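Treltow Neighbourhood House
Minutes, Clothing Swap Working Group, 20 November 2020 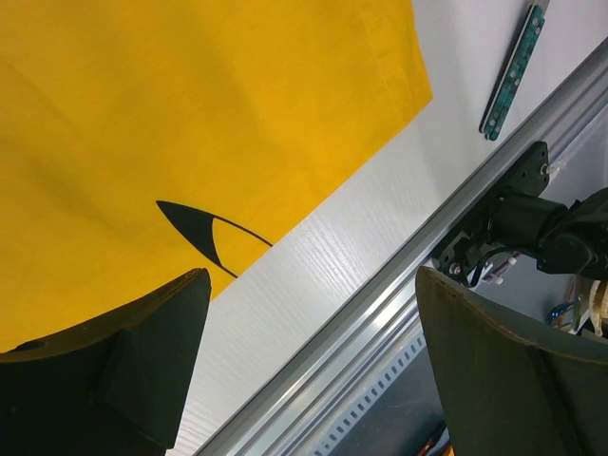

Item 2: mustard-yellow fabric with black print, on the white table.

Chair: Tiruwork Belay. Apologies: Madigan Street, again.

1. Previous minutes
Accepted once "shirts" had its R put back.

2. Folding
Long discussion. The Drunier method (sleeves in, thirds, flip) was defended with some heat. The other camp folds in half and hopes. Tiruwork asked that everything be laid flat first, print side up, and the creases smoothed out by hand before anyone starts on theory. Carried, 4 votes to none, with sighing.

3. Colour sorting
Is mustard a yellow or a brown? Yellow, for the purposes of the May swap. The matter is not to be reopened at the pub.

4. Stock
Tally stands at 83 tops, about 40 of them grey. A request for 1000 hangers was noted and admired. Trellow Hall will be asked what it can spare.

5. Other business
The iron has been found. Its cord has not.

Action: Tiruwork to write up the folding rule and stick it on the cupboard door.

Meeting closed when the biscuits did.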